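When a Hand-Held Gripper Drops Corded Items: Finding and Fixing Slip
Plaketix Shop Notes, updated 5th July

Corded items cause more failed recordings than anything else we handle. A power cord tied in a bundle looks like one object, but it grips like a dozen small ones. The pads close on the outer loops, the inner loops shift, and the whole thing sags or falls while the arm is moving. If you only watch the fingers you will miss it, as they stay closed the whole time.

We went through 1,724 recordings from the Baudry household set and found 97 with a slip fault. Most of them had been marked as good. The steps below are the ones we now use at the Indthorpe site to catch the fault, find the cause and get the gripper back in service. They apply to two-finger hand-held grippers with ribbed pads.

Before you start

Unplug the item you are working with. A cord bundle with a live end must never go between the fingers. Keep it clear of any power strip that is in use, and route charger cables away from the path of your wrists. One of our two recorded safety stops came from a gripper arm catching a charger cable and pulling the strip off a table.

You will need a dry lint-free cloth, isopropyl alcohol, a hex key set, a spare pair of pads and one tied cord to test with.

Step 1. Check the log against the video

Open the recording in Suvau and put the finger-width graph beside the video. With a rigid object the width line goes flat once the fingers close. With a slipping cord it keeps creeping down after closure, often in small jumps. Each jump is a loop moving past the pads. Mark the first jump as the start of the fault, even if the cord doesn't fall until much later.

Step 2. Repeat the grasp

Set up the same kind of surface the fault happened on. Soft surfaces such as bedding matter here: the fingertips can push down into the cloth before they close, so the cord ends up lower between the pads than you meant. Lift the bundle straight up, hold it for 20 seconds, then set it down. Do this 18 times with each gripper and write down every slip.

Watch the plug end as well as the loops. A plug that hangs below the tips swings on the lift and works the bundle loose. It can also touch down first and push the loops upward. 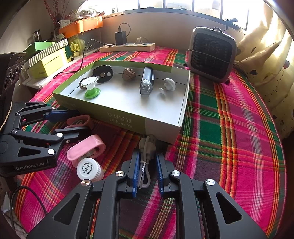 Step 3. Clean and inspect the pads

Wipe both pads along the ribs with alcohol and let them dry fully. Look for ribs that are shiny or rounded at the tip. If one pad is worn, replace both. A new pad facing an old one will roll the cord sideways.

Step 4. Check the pivots

Hold one finger still and try to rock the other. Any play you can feel at the tips is too much. Tighten the pivot screws a little at a time, working the fingers open and closed between turns – an overtightened pivot sticks partway and gives you a false flat line on the graph.

Step 5. Change the grasp

If pads and pivots are fine, the fault is in the approach. Turn the gripper so the pads close across the tie, where the strands are held together. Don't squeeze harder. Extra force spreads the loops and makes the slip worse.

Step 6. Retest and relabel

Run the lift test again. A gripper goes back into use after a full set with no slips. One slip means going back to Step 3.

Then relabel the old recordings in Suvau as "slip, corded" and leave them in the set. Do not delete them. Anything recorded on the same gripper since its last clean test needs a second look too, going back to September if the pads haven't been changed since then.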